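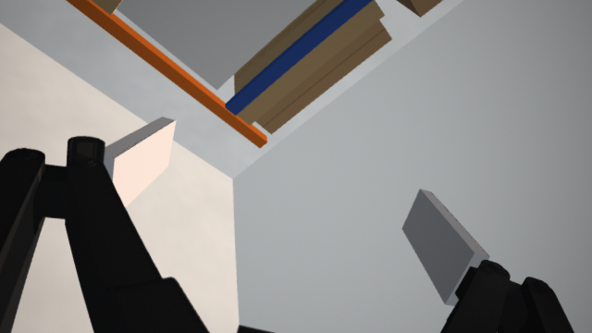 Urport Curb Log: read me first

Last updated 11/10/25

Okay, so you downloaded the curb log! Welcome. It's a table of stuff people in Urport have put out at the end of their driveways with a FREE sign on it (or no sign, and we'll get to that). I started keeping it because the same brown sectional seemed to be going from curb to curb all over the east side and I wanted to prove it. I still can't prove it. But I have a lot of rows now, and people kept asking me for them on the Drallari board, so it's all in one place.

What's in the download

curb_log.csv is the main thing. It has 827 rows, one per item per sighting. If a couch sat on Mellor Street all weekend and I drove past it on both days, it's still one row. If it left and then came back, it gets two.

streets.csv is a short lookup so the street names match up. People write "Mellor" and mean Mellor Street, Mellor Court, or the road behind the old Mellor farm stand. I did my best.

notes.txt is my own grumbling, plus a running list of rows I'm unsure of. Skim it before you email me about the piano.

Where the rows come from

Most are mine, from walking the dog and from the drive to work, which means the east side is way overrepresented and the hill streets barely show up. The rest, about 200 rows, are from posts on the Drallari board where somebody wrote "free on curb" and gave a street. I only used posts that were public, and I retyped them in my own words, so you won't find anyone's exact post in there.

I took out house numbers. The first version had them and a neighbor pointed out (nicely!) that a list of who's clearing out their garage could also be read as a list of who's moving. Fair enough. You get the street and the nearest cross street and that's it. Please don't try to work the house numbers back out. It's a small town and it wouldn't be hard, and I'd feel awful.

Things over the line in Wovden are not included. I know the Wovden curbs are better. I know they put out whole patio sets. Somebody over there should start their own log and I'll happily trade.
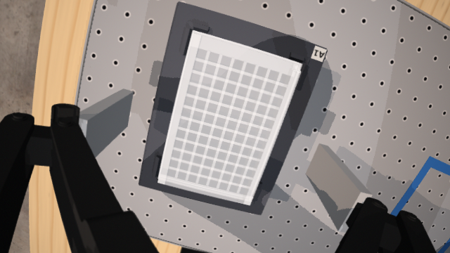

Columns

id: a number, in the order I typed things in. It does not mean the order they showed up on the curb.

seen: the day it was first spotted. For board posts I used the day of the post.

street and cross: see above.

kind: couch, chair, table, bike, toy, appliance, plant, book box, or other. There are 11 rows marked "other" that really ought to be a kind called "exercise equipment" and I haven't gotten around to it. They are all treadmills except the ones that aren't.

sign: yes, no, or can't tell. A lot of stuff without a sign turned out to be somebody moving in, or a garage being swept. If you're doing anything with this table, I'd drop the "no" rows, or at least look at them separately. I once logged a very nice planter that was simply a planter, in its spot, being a planter. It's out now. Sorry to that household.

color: my word for it, from the car. More on this further down.

shape: good, okay, rough. Good means I'd have taken it. Rough means I'd have worried about what was living in it.

gone_by: the first time I looked and it wasn't there. This is the column everybody wants and it's the weakest one. I don't sit outside watching! If I only passed on Saturday and again on Tuesday, then gone_by is Tuesday, even if somebody grabbed it ten minutes after I left. Treat it as "no later than" and you'll be fine.

About the color column

I get more questions about color than about anything else in here, mostly from people who want to sort it and end up with six kinds of tan. 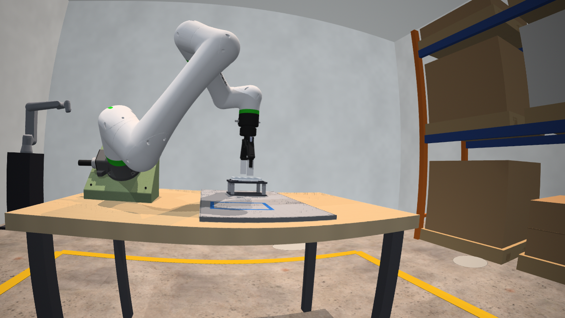

Green is the worst one, so I'll start there. Early on I wrote "green" for everything from army blankets to a lime beanbag, and that was useless. Since August I've used two words. If a thing matches the wedge-shaped pedestal under that big white arm, I write olive, and if it's closer to the ring just above the black base, I write bright green. Anything typed before August still says plain "green" and I can't go back and fix it, the futons are long gone. For tan, beige, cream and whatever "oatmeal" is, I gave up and put tan.

Known problems

The week of the big yard sale is a mess. Leftovers went to the curb all at once on Sunday evening and I was typing on my phone. Expect typos and at least a few doubles.

Five rows have no street. I remember the items perfectly well (one was a rocking horse, it was gorgeous) but I didn't write down where I was.

Rain changes things. A mattress that was "okay" on the first pass is "rough" by the next one, and I only recorded the first.

Winter is thin. Nobody puts a dresser on top of a snowbank, and the dog and I take shorter walks.

Using it

Help yourself. School project, newsletter, settling an argument with your spouse, all good. Say it came from the Urport Curb Log and mention that it's one person's log so readers don't take it for anything official. The town has nothing to do with it, and please don't use it to report anybody for leaving stuff out too long. I'll stop posting it if that starts happening.

Fixes

Send them through the Drallari board with the row id and what's wrong. I go through them when I have a free evening. New sightings are welcome too, as long as you give me a street, a day, and whether there was a sign. And if you see the brown sectional, the one with the missing back leg, tell me right away.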